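The Great Beige Hangover

Evangelia Dimitriou has painted over beige in 105 rooms. She keeps a list. It's in a school exercise book with a coffee ring on the cover and she won't let anyone borrow it.

"Landlord pink," she says, flicking to a page near the back. "That's what I call this one. Not pink enough to be pink. You only notice when you put something white next to it."

We're in her shop in Tretura, which used to sell tap fittings and still smells a bit like it. Paint tins to the ceiling. A radio going somewhere. She's mixing a green for a bloke who wants it to match his grandmother's letterbox and has brought the actual letterbox.

So, beige. How did we all end up with it?

Partly money. A big tin of off-white used to be the cheapest thing on the shelf, and if you were doing up a block of flats you bought 50 of them and did the lot. Ceilings too, sometimes. Dimitriou started out on jobs like that, nine months of them, working for a firm called Tsakiris that did rentals up and down the coast. Same colour every day. She says she started dreaming in it.

And partly nerves. People are scared of colour in a way they're not scared of, say, a couch. You can get a couch wrong and sit on it for ten years, no worries. Get a wall wrong and you feel like the wall is telling on you. Every real estate agent I rang said the same thing, keep it neutral, buyers want to imagine themselves in the place. Maybe. I've never once imagined myself as oatmeal.

The shift started small. A front door here, a laundry there. Last June a cafe in Irow did its whole dining room a dark plum, ceiling and skirting boards as well, and the queue went past the chemist. Dimitriou sold out of plum in a week. People came in with photos of the cafe on their phones and then, when she'd mixed it up for them, lost their nerve and asked if she could maybe take it down a bit. Down a bit, down a bit. She reckons half of them went home with mushroom.

Her advice is cheap at least. Buy a sample pot. Paint a piece of card, a big one, not a little square. Move it about the room for a few days and look at it at breakfast and again with the lamps on. North-facing rooms will warm everything up, so a colour that looked sensible in the shop can go full apricot by lunchtime. South-facing ones do the opposite. Don't paint the sample straight onto the wall, you'll only see it against teh old colour and the old colour will lie to you.
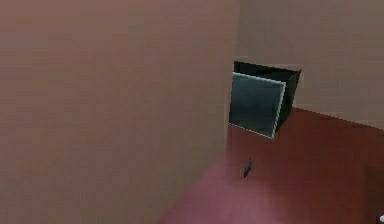
Corners are where she'd start, if you can't face doing the whole room. Everyone goes for the feature wall, the big one behind the telly, and then wonders why it looks like a poster somebody stuck up. She'd rather wrap the colour round a corner so it has somewhere to go. It's a good test for the neutrals as well. Two plain walls, one a muted pinkish tan and the one behind it a touch lighter and greyer, and you'd be hard pressed to say if that's two paints or one paint and the light. Dimitriou thinks that's the only interesting thing beige does, and she'll admit it grudgingly. If you like that effect, fine, keep it, just go stronger.

Cost, because people will ask. A proper repaint of a decent-sized bedroom with her crew is $900, patching included. Doing it yourself is much less, plus a weekend, plus whatever you value your shoulders at. She stocks a low-odour range from Nuton that she likes for kids' rooms and she's rude about most of the others.

Is beige finished then? She doesn't think so. She sold four tins of it the morning I was there, and one of them was to her sister. They had a short loud conversation about it in Greek. The sister paid full price.

My own lounge room is still the colour it was when I moved in. I've got a sample card leaning on the bookshelf, a sort of rusty orange, and I've been moving it around for a fortnite now. Breakfast, lamps. I think it's a yes. The hallway can wait till after winter.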